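From: Indrek Ots
To: Ekley Seed Library list
Date: 22 August 2019
Subject: Re: Bean envelopes, and what to do about the old stock

On the question of the old stock, Philomena wrote:

> I went through the bean and pea drawers last night and there are
> 146 envelopes with no year on them. Some have a variety name, some
> just say "pole" or "good one". I would like to compost anything
> undated and start clean. We are short of room and people get annoyed
> when they take seed home and nothing comes up. Does anyone object?
> Also, who has the key to the back cupboard?
>
> Philomena Agyeman

I have the key. I'll leave it at the desk.

I do object, at least for the beans. Beans keep a lot longer than most people think if they've been dry. I have grown out Trondell pole beans from a jar that had sat in my basement for six years and got a decent row from them. Parsnips and onions are another matter. If it's an onion and there's no date, throw it out, and I won't argue.

What I'd suggest is a germination test before anything goes in the compost. Take ten seeds from each envelope, roll them in a damp paper towel, put the roll in a plastic bag with the envelope number written on it, and keep it somewhere warm. The top of my refrigerator works. Beans should show something in a week. Give peas the same. If seven or more come up, the envelope goes back in the drawer with this year's test date on it. Four to six, we mark it "sow thick". Under four, out it goes.

Some of the envelopes won't have ten seeds to spare. For those I would test five, or just give the whole envelope to someone who'll plant it and report back.

It's a fair amount of paper towel. I can do forty envelopes at a time without my family complaining. If three other people took a share we would be through it before the fall swap.

The second thing is how we store them afterward. The drawers are part of the trouble. That room gets damp in June and the envelopes go soft, and the glue on the flaps lets go. I found peas loose in the bottom of the lettuce drawer, so we can't even be sure that what's in an envelope matches what is written on it. I'd like to move the big-seeded crops into lidded boxes, one box to a crop, envelopes standing on edge like file cards, with a packet of silica gel in each. A plastic box with a latch and a carrying handle, the kind sold for craft supplies, is easy to take to a swap table and nothing falls out on the way.

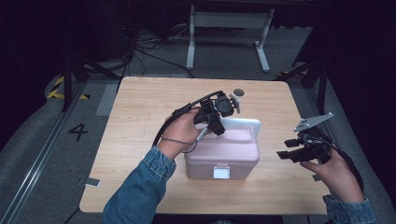
Kofi asked me on the phone whether sealing seed up in plastic wouldn't just rot it, and he would sooner have paper envelopes in an open shoebox where the air can get at them. He has a point if the seed goes in before it's dry. The old rule is that a bean should break when you hit it with a hammer. If it mashes, it needs more time on the screen. So I'd keep new donations in open trays for two or three weeks and box them after that, and the silica gel takes care of the rest. The kind that changes color is worth the extra money, and you can dry it out again in a low oven.

On labels, the current ones have a line for the name and nothing else. People fill in what they think matters, and that's how we ended up with "good one". I would like us to use a printed label with these on it:

Crop and variety
Year the seed was saved
Who saved it
Bush or pole (beans only)
Date last tested, and the result

Pencil, please, or a proper marker. The ballpoint on the older packets has faded to where I can hardly read it. The label sheets we bought for the spring swap came in a pack of 200 and most of that is still in the cupboard, so there's nothing to buy yet.

About the undated ones that do pass. I don't think we should guess at the variety. If it says "pole", it can go out as "pole bean, unknown, tested" and somebody can grow it as a mystery. Esi Amegashie took a handful of unknowns a couple of summers back and one of them was pretty clearly Anevetti, the flat one with the purple streaks that we thought we'd lost. She saved enough to hand some around. That would have gone in the compost under the rule Philomena is proposing -- I don't say that to be difficult, it's just the case I keep thinking of.

Squash is separate. I wouldn't keep any undated squash, or any squash where we don't know if it was hand pollinated. Too many people here grow zucchini next to everything. Iddrisu may feel differently, and if so he should speak up, as most of the squash is his.

So, to put it in one place:

-- Beans and peas: test, then decide.
-- Onions, leeks, parsnips: no date, no keeping.
-- Squash: out, unless Iddrisu says otherwise.
-- Tomatoes: I don't have an opinion. They usually last well, but we have far too many Prata as it is and could lose half of them without anyone noticing.

If you can take a share of the envelopes, write back to the list with how many you want. I'll sort them into bags and number them. Please don't take them straight from the drawer, or we'll lose track of which have been done.

One more thing for Philomena. When you get into the back cupboard, the window screens on the lower shelf are mine and can be used for drying. The coffee grinder isn't mine and I don't know whose it is.

Indrek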